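One Box Is Not a Benchmark
Beatrice Were
12/1/20

Quick one, writing between meetings, so forgive the mess.

The Nevis grasping results went round our group last week and everybody had the same reaction. 876 simulated trials, a very high success rate, one policy, no hand-tuned grasp points. Great. Then I opened the supplementary material and went through it properly, and I've been grumpy ever since.

Not at the authors. The method is good, I'll say that first. Learn to reach from a wide view, then switch to a view down by the fingers for the final approach, and let one network decide when the switch happens. Simple idea, cleanly done. I wish we'd tried it in September when I had the compute.

What bothers me is what we've all agreed to call a result. 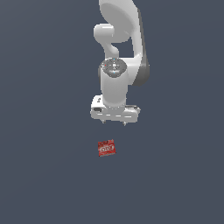
Wide view, arm over the target box.

One box, flat plane, nothing else. No clutter, no bin wall, no second object leaning on the first. I know why people do this. I do this. You start with the easy case because if the easy case fails you need to know. But the easy case used to be the debugging step, and somewhere along the line it became the headline table.

Compare Tapia, which is the older method everybody beats now. Tapia gets a worse number. Of course it does, it was run on piles. 287 trials, objects touching each other, half of them lying at stupid angles. Put the two percentages in adjacent columns and a reader who's skimming (all of us) concludes that Nevis solved something Tapia couldn't. Nobody ran Nevis on piles. Maybe it would do fine! I would love to see it. It isn't in the paper.

And color. A saturated red target on a slate-gray plane is about as kind to a vision network as you can get. You could find that with a threshold and a lunch break. So how much of the learned reach is perception and how much is "go to the red"? There's an ablation I wanted, same box, gray texture. It would take an afternoon. Its not there either.
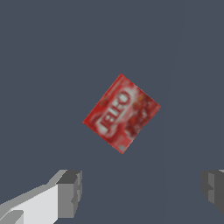

Close view with the fingers at the bottom corners. Box turned off-axis.

Now the close view is where I come round a bit, because this is the part of the paper that I think will last. At this distance the rotation of the box matters. The fingers have to line up with a pair of sides or you get a corner grab, and corner grabs are ugly in simulation and worse on hardware. The network is given the fingers and the object in one view, so it can work on the offset between them directly and doesn't need a perfect camera calibration. That's smart. We've burned weeks on calibration at Jarken and I would happily never do it again.

They also report what happens with the close view switched off, and the failures pile up exactly where you'd expect, at steep rotations. 152 of those runs, small set, but the pattern is clear enough that I beleive it. This should have been figure one. Instead it's most of the way down page seven, under the big table with the big number.

Then there's the question of what counts as success. 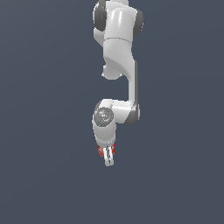
Arm with the red object held at the fingers.

In the paper a grasp is a success if the object is between the fingers at the end of the episode and above a set height. Fine for a first pass. But look at a hold like that one, more of the object sticking out on one side than the other, and ask if you'd be happy to swing the arm across a room with it. Ask if you could place it. I don't know from a still, and the metric doesn't know either, because the metric says yes and moves on. Off-center, centered, barely there, all a one.

The Broltau people did something better with this. After the lift they shake the arm and count again. Out of 635 lifts a fair chunk dropped, and they printed both numbers side by side, which took guts since the second number made them look bad. I think it made them look like people whose numbers I can use.

So, what I'd ask for. Not a giant new benchmark, we have enough of those and they all rot. Keep the single box. Call it a sanity check and put it in the appendix. Give me the ablations with color removed. Report the shake number. And if you compare against a method that was tested on clutter, either run yours on clutter or leave the column blank.

Reviewers too, me included. I passed a paper last year with precisely this problem and didn't say a word about it, I was tired and the plots were nice.

Code for Nevis is supposed to be out before the holidays. I'll run the gray box version myself if no one gets there first, and post whatever comes out, including if it makes this whole piece look silly. Got to run, meeting.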